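Gruvora: colección de cubos en fila sobre mesa blanca
Ficha de datos, revisión del 2021-04-18
Mantenimiento: Intan Lubis y Cristian Ccori

Contenido
La colección reúne 674 secuencias de una misma actividad: colocar cubos azules unos junto a otros sobre una superficie blanca y lisa. De ellas, 157 quedan reservadas para evaluación y no deben usarse para ajustar parámetros.

Organización
secuencias/ contiene una carpeta por secuencia, con vistas en color.
notas/ contiene las anotaciones de contacto entre caras, en texto plano.
particiones/ contiene 2 listas: entrenamiento y evaluación.

Vistas de la mesa de trabajo:

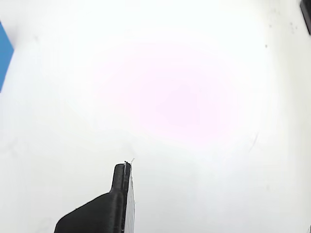
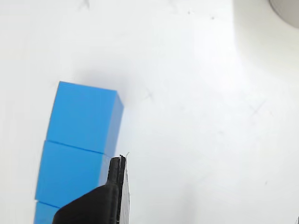 Anotación
Cada par de cubos vecinos recibe una etiqueta: «en contacto», «separado» o «no visible». El desplazamiento lateral entre cubos se anota aparte y no modifica la etiqueta de contacto. Un cubo visible en parte cuenta como presente si se distingue al menos una arista. Los reflejos de la superficie no se etiquetan.

Problemas conocidos
La exposición no se ha corregido. En las zonas claras la textura de la mesa puede perderse.
Aproximadamente 4 horas de material de diciembre siguen sin segunda revisión.
El campo «orden» falta en las notas antiguas de Ohemaa Addo; el lector lo trata como vacío.

Cambios
Se unifica la numeración de carpetas con la de Plallville.
Las correcciones se envían a Intan Lubis, indicando carpeta y número de vista.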